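3.2 Learning to tune by ear in a community string class

The second part of our study took place in Otholm, where a free evening class teaches adults to play the fiddle from scratch. We were lucky to find it! Most of the published work on tuning looks at children or at conservatory students, and both groups have usually been around tuned instruments for years before anyone asks them to turn a peg. The Otholm learners had not. Many had never held a bow, and a few told us at the first meeting that they were "tone deaf" – a word we heard less and less as the weeks went by.

The class was taught by Remedios Gatchalian, who let us change one thing only, the first part of each lesson. In the clip-on group, learners tuned with an electronic tuner fixed to the scroll. In the drone group, they tuned against a steady A played through a speaker, then worked out from that string to D, G and E by listening for the beating between two open strings. Everything after the tuning was the same for both groups: same tunes, same bowing work, same homework.

Each learner recorded the four open strings at home before practicing, using whatever phone they had. Over the course we collected 2,903 usable recordings, which is far more than we had hoped for. Radomir Petkov and Viorica Stojanović rated a set of 600 of these without knowing which group they came from, and the rest were measured by software alone. Where the two raters disagreed, they listened again together and settled on a score. They disagreed most often on the G string, which is slow to speak on cheap fiddles and tends to drift while the note is still sounding.

The clip-on group got off to the better start, as we expected. Their strings were closer to pitch from the first lesson, and they spent less time tuning. What surprised and pleased us was how the drone group caught up. By the end of the course there was little to choose between the groups on the A and D strings, and the drone learners were more likely to stop in the middle of a tune and fix a string that had slipped. Ms. Gatchalian saw this in class too, and noted it in her lesson diary well before we had looked at the recordings. One learner wrote on the exit form, "I can hear it go sour now and I can't leave it alone," and we can think of no nicer result for a beginner course.

There is a limit to how much can be read into this. The groups were small, and 17 learners missed the final lesson. Home recordings also tell us how well a string was tuned but say nothing about how the learner got there: whether they crept up from below, overshot and came back, or gave up on the peg and used the fine tuner. 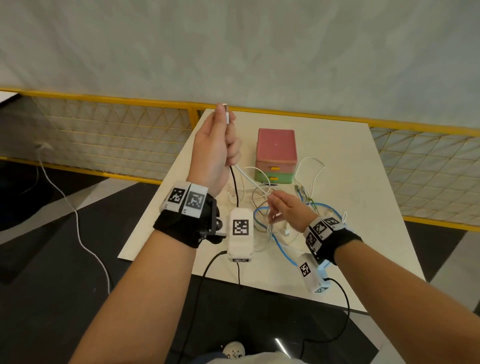
Figure 2. Wrist straps with marker tags and tracking modules, worn on both arms during cable handling at a table.

Peg turning is a small motion with a great deal going on inside it. A player has to push in and turn at the same time, hold the neck steady with the other hand or the chin, and keep listening throughout. Babić and Ertürk kept written notes on these habits in class, and we found their notes full of good things. Several learners in the drone group began to pluck with the thumb while turning with the fingers of the same hand, a trick they had not been taught and passed along to each other between lessons. We return to these notes in Section 4, where we compare them with the interviews.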